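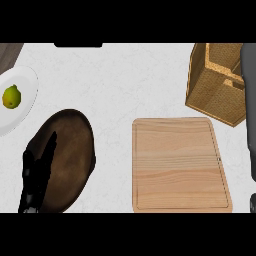

3. First-time sealing of your marble worktop

Welcome to the part of the guide we most enjoy writing! Marble is a lovely thing to live with, and a well-sealed piece gives you time to wipe up the coffee before it becomes a permanent feature. Sealing is a quiet job that most people can manage without any help, and the second time you do it you'll hardly need these pages.

The instructions below are for the Clurard sealing kit with polished or honed marble. If you have granite, slate or a manufactured stone, go to section 5 instead. For outdoor tables, please ask your supplier first.

What is in the kit

Clurard sealer, 300 ml bottle
Bridora stone soap
Applicator pad
Buffing cloths
Registration card (keep this, the batch number is on the back)

You'll also need a clean bucket, a soft sponge, an old cotton towel, gloves and some masking tape.

3.1 Try the water test

1. Choose a spot you use a lot. Beside the hob is good, and so is wherever the kettle lives.
2. Put a teaspoon of plain water on the stone and leave it for ten minutes.
3. Wipe it off and look at the stone from a low angle.

If the stone has darkened, it is drinking the water in and is ready for sealer. Let it dry until the mark has gone. If it looks just the same, the old seal may still be working and you can repeat the test in September, or whenever you do your yearly jobs.

Note: Test more than one spot. Worktops wear unevenly, and the corner where nobody cooks will nearly always pass.

3.2 Clean and dry

1. Clear the area you are going to seal, including the bits that never get moved (yes, the toaster as well).
2. Add a capful of Bridora stone soap to a bucket of warm water.
3. Wash with the sponge, working from the back towards you.
4. Rinse with clean water and change the water as soon as it turns cloudy.
5. Dry with the towel, then leave the stone overnight with a window open a little.

CAUTION: Do not use vinegar, lemon juice, descaler or bathroom spray on marble at any stage. Acid eats into the polish and leaves a dull patch, and no amount of sealer will bring the shine back.

Stains have to come out before you go any further, or you'll be locking them in. Oil usually needs a poultice, and our recipe is in section 6. It looks like pancake batter and works beautifully.

3.3 Apply the sealer

1. Open the windows and put your gloves on. Keep children and pets out of the room.
2. Run masking tape along any painted wood, metal trim or wallpaper that meets the stone.
3. Shake the bottle gently and pour a small pool on to the applicator pad, never straight on to the worktop.
4. Spread a thin, even coat in overlapping circles. Do an area you can reach without stretching, then move along.
5. Wait 3 minutes. The surface should still look wet. If a patch dries early, dab a little more on.
6. Wipe off everything that is left with a buffing cloth. Turn the cloth often.
7. Leave it for 2 hours, then put on the second coat in the same way.

CAUTION: Do not let the sealer dry on the surface. It leaves a smeary film that is a real nuisance to shift. If this happens, wet the film with a little fresh sealer, rub in circles and buff it off straight away.

WARNING: Keep the sealer away from flames, pilot lights and hot rings. Spread used cloths out flat outdoors to dry before you throw them away.

A tip from Yolanda Villca on our helpline: do the edges and the sink cut-out first. They are the thirstiest parts of the whole worktop and very easy to forget once the big flat areas are gleaming at you.

3.4 The first day

Keep the worktop dry for a full day and don't prepare food on it. After that, wash it once with stone soap, rinse well, and it's yours again. Have a go at the water test now. Seeing the drops sit up in fat little beads is very satisfying!

Everyday care is simple. Wipe spills when you see them, use a board for citrus and tomatoes, and stand hot pans on a trivet. Sealer slows stains down but it doesn't protect against heat, scratches or acid.

3.5 If something looks wrong

Stone looks darker than before: usually damp trapped under the first coat. Leave it alone for a few days with good airflow.

Streaks in low sunlight: buff again with a clean, dry cloth, pressing a little harder.

Water still soaks in: add another thin coat. Very open stone can be greedy.

White rings under glasses: these are acid marks, so sealing won't help. See section 7 for polishing.

Text revised 22 October 2020 by Venkatesh Krishnan and Edith Mamani. Replaces leaflet 114.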